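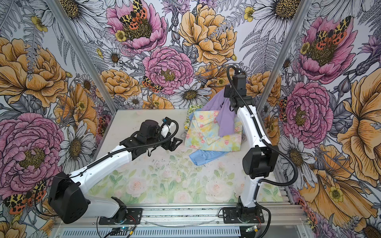
양팔 셀에서 천류 파지용 그리퍼 비교하기: 뾰족 턱과 평면 패드

1. 범위

이 문서는 양팔 테이블 셀에서 그리퍼 손가락 두 종류를 같은 조건으로 비교하는 절차를 정리한 것이다. 대상은 얇은 의류와 천 조각이며, 상자나 병 같은 강체는 다루지 않는다. 비교 항목은 단일 장 분리율, 재시도 횟수, 들어 올린 뒤의 미끄러짐이다. 팔 자체의 성능 비교는 Skondus 문서를 따로 참고한다.

손가락은 다음 두 가지를 쓴다.

A형: 각진 턱, 끝이 뾰족한 검은색 손가락. 천 더미의 표면 주름을 집는 데 유리하다고 알려져 있다.
B형: 평면 패드 손가락. 접촉 면적이 넓고 하중 분산이 좋지만, 겹친 천 사이로 들어가기 어렵다.

사진은 모두 A형을 장착한 상태에서 찍었다. B형의 장착 방법은 4절에 적었다.

2. 준비

제어기는 Mamo 2채널 구성을 기준으로 한다. 좌우 팔이 각각 별도의 통신 보드에 연결되어 있으므로, 전원을 넣은 뒤 양쪽 보드의 표시등이 켜지는지 먼저 본다. 표시등 색은 펌웨어 버전에 따라 좌우가 다를 수 있다. 색이 다르다고 해서 오류는 아니다. 한쪽이 꺼져 있으면 베이스 쪽 전원선 커넥터를 다시 꽂는다.

케이블은 다음 순서로 점검한다.

주름관이 손목 위를 지나 팔 바깥쪽으로 빠지는지 확인한다.
팔꿈치를 최대로 굽힌 자세에서 주름관이 모터 하우징에 눌리지 않아야 한다.
팔을 높이 든 자세에서 손목 쪽 여유가 없으면 클램프 위치를 한 칸 내린다.

작업면에는 시험용 천만 둔다. 보풀이나 부스러기가 쌓이면 손목 카메라 기반 분할에서 작은 점으로 잡히는 일이 있다. 회차 사이에 닦되, 묶음 중간에는 닦지 않는다. 중간에 닦으면 그 묶음 안에서 조건이 달라진다.

벽면 무늬는 복잡해도 된다. 꽃무늬 벽지를 댄 셀에서는 색상 임계값만으로 천을 분리할 수 없다는 점만 알아 두면 된다. 분홍이나 노랑 계열의 천은 배경과 쉽게 섞인다. 깊이값을 함께 쓰거나, 작업면 바깥을 마스크로 잘라 낸다.

3. 천 더미 만들기

천은 색과 두께가 다른 것을 섞는다. 최소 구성은 다음과 같다.

무늬가 있는 천 두 장
단색 천 두 장
그중 한 장은 목둘레가 있는 티셔츠

테이블 뒤쪽에 천을 떨어뜨려 쌓고 손으로 모양을 다듬지 않는다. Chaltu Abera가 October 시험에서 쓴 방식은 팔로 한 장을 높이 들어 올렸다가 더미 위에 다시 놓는 것이다. 사람이 쌓을 때보다 회차 간 편차가 컸지만 실제 작업 조건에 더 가까웠다. 이 문서도 그 방식을 따른다.

팔 하나가 천을 들고 있는 동안 다른 팔은 그리퍼를 연 채 더미 옆에서 대기시킨다. 대기 자세는 더미와 간섭하지 않는 높이로 저장해 둔다. 저장 이름은 wait_L, wait_R로 통일한다.

4. 손가락 교체와 영점

4.1 그리퍼를 완전히 열고 서보 토크를 끈다.
4.2 손가락 고정 나사를 풀고 교체한다. 나사 풀림 방지제는 쓰지 않는다.
4.3 토크를 다시 켜고 천천히 닫아 양 끝이 맞닿는 위치를 영점으로 등록한다.
4.4 열림 명령을 100으로 보내 실제 열림 폭을 잰다. 명령값의 단위는 퍼센트이고, 완전 열림이 100이다.

A형은 끝이 좁아서 영점이 조금만 틀어져도 좌우 끝이 어긋난다. 닫은 상태를 손목 카메라로 확인하고, 어긋나 있으면 4.3부터 반복한다. B형은 패드 면이 평행한지만 보면 된다.

5. 손목 카메라 확인

손목 카메라 영상에는 두 손가락 끝이 화면 아래쪽에서 올라온 형태로 보여야 한다. 손가락 사이의 공간이 파지 영역이다. 이 영역에 천이 몇 겹 들어오는지가 분리율을 좌우하므로, 접근 직후의 영상을 회차마다 한 장씩 저장한다.

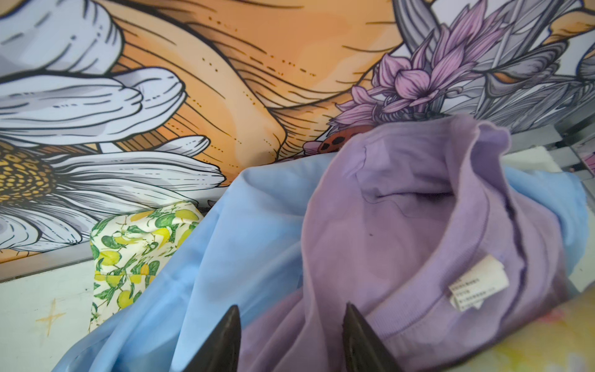 그림 2. A형 손가락의 손목 카메라 영상. 왼쪽 손가락은 하늘색 천, 오른쪽 손가락 끝은 연보라색 티셔츠에 닿아 있다.

그림 2와 같이 양쪽 손가락이 서로 다른 천에 닿은 상태에서 닫으면 두 장이 함께 물릴 수 있다. 단일 장 분리를 시험할 때는 접근점을 한쪽 천 안으로 옮긴다. 목둘레가 보이는 티셔츠는 골지 부분을 접근점으로 잡는 것을 권한다. 케어라벨은 제외한다. Velimir Todorova가 라벨을 접근점으로 둔 묶음을 따로 돌렸는데, A형에서 재시도가 늘어 이후 목록에서 뺐다.

카메라 노출은 고정한다. 자동 노출을 켜 두면 밝은 천이 가까워질 때 검은 손가락의 윤곽이 뭉개진다.

6. 시험 실행

손가락 종류별로 200회를 실행한다. 한 묶음은 20회이며, 묶음이 끝날 때마다 더미를 다시 만든다. A형과 B형은 묶음 단위로 번갈아 배치한다. 한 종류를 몰아서 돌리면 모터 온도와 천의 구김 상태가 결과에 섞인다.

각 회차의 순서는 다음과 같다.

대기 자세로 이동
접근점 선택
하강, 영상 저장
닫기
상승 후 정지, 영상 저장
결과 기록
천을 더미 위에 놓기

닫힘 전류 제한은 두 종류에 같은 값을 쓴다. A형은 접촉 면적이 작아 같은 전류에서도 천에 걸리는 압력이 높다. 얇은 천에 자국이 남으면 제한값을 내리고, B형도 같은 값으로 처음부터 다시 실행한다.

7. 기록 형식

로그는 Fotero 형식으로 남긴다. 필수 항목은 회차 번호, 손가락 종류, 사용한 팔, 목표 천, 파지된 장 수, 재시도 횟수다. 미끄러짐은 상승 직후 영상과 정지 후 영상을 비교해 있음/없음으로만 적는다. 판정은 실행자가 아닌 사람이 한다. Burnthorpe 셀에서는 Bezawit Wako가 실행하고 Tekle Feyisa가 판정했다.

실패 코드는 다음과 같이 쓴다.

E1 빈손 닫힘
E2 두 장 이상 파지
E3 상승 중 낙하
E4 케이블 간섭으로 중단

E4는 손가락 성능과 무관하므로 집계에서 빼고 회차를 보충한다. 같은 묶음에서 E4가 두 번 나오면 묶음 전체를 버리고 2절의 케이블 점검으로 돌아간다.

8. 결과를 읽을 때

분리율만으로 손가락을 고르면 안 된다. A형은 E2가 적게 나와도 E3이 늘어나는 경우가 있고, 이 경향은 매끄러운 천에서 더 뚜렷하다. 천 종류별로 표를 나눈 다음 비교한다. 좌우 팔의 결과도 합치기 전에 따로 본다. 한쪽만 나쁘면 손가락보다 영점을 먼저 의심한다.

집계 스크립트는 Tiago Morais가 관리하는 저장소의 tools 폴더에 있다. 입력 로그에 손가락 종류가 빠진 행이 있으면 경고 없이 건너뛰므로 실행 전에 행 수를 확인할 것.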